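Cutting the Power Bill and Getting Ready for an Outage

Tips collected by Loredana Greco

Read your meter on the same day each month and write the number down. Our reading at the start of September was 2,652. If the bill shows something different, call the utility before you pay and have your account number ready.

Switch off the water heater when you go away for more than two nights. It is usually the biggest load in the house. Clean the dust off the coils behind the fridge twice a year.
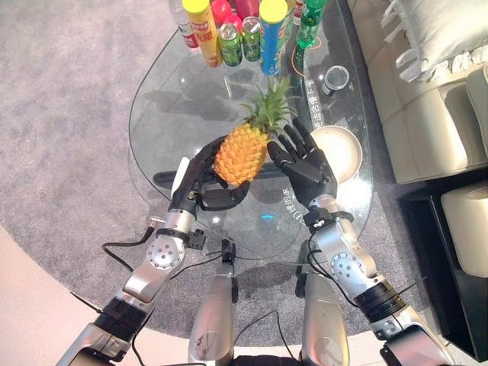 A pineapple over the glass coffee table.

When an outage is announced, freeze water in plastic bottles and pack them around the meat. Leave an inch of space at the top of each bottle. Keep the fridge door shut while the power is off. Whole fruit can stay on the counter.

Unplug the TV, the computer and the microwave. Leave one lamp switched on so you know when the supply is back, then wait a few minutes before plugging in the rest.

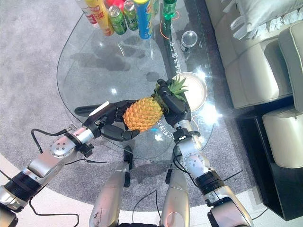

Whole pineapple, crown still on.

Store flashlights and spare batteries in the same drawer. Never run a generator indoors or in a garage, even with the door open.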